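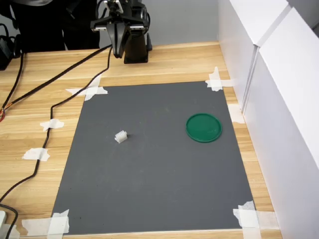

Parallel-jaw gripper over the taped mat, with the white block and green lid set out.

Gripper comparison at the Pledov bench: FAQ

What is being compared?
Finger sets for one parallel-jaw gripper. Iveta Tóth runs the arm; Radomír Baláž maintains the controller settings.

Why a flat lid?
It has a low rim and little to grip from above. Narrow fingers usually do better on it. The ridged block is the easier part.

How many attempts does each finger set get?
53 per object, split over 6 start positions. A pick counts if the object stays in the fingers for 5 seconds after lift.

Does the mat matter?
Yes. Friction changes the approach, so the mat stays taped down at the corners. If it shifts, stop and recalibrate — do not correct by hand.

Which camera view should I use for scoring?
Score from the fixed view. The close view along the fingers is for checking alignment before closing. 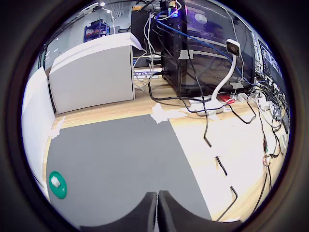 Close view along the fingers, green disc at lower left.

Can I run my own fingers?
Send the drawing to Danuta Jabłońska at Nolldale. Maximum finger width is 11 mm at the tip.

Are the Wukeck controller results included?
Not yet. They use a different closing speed and will be listed separately in September.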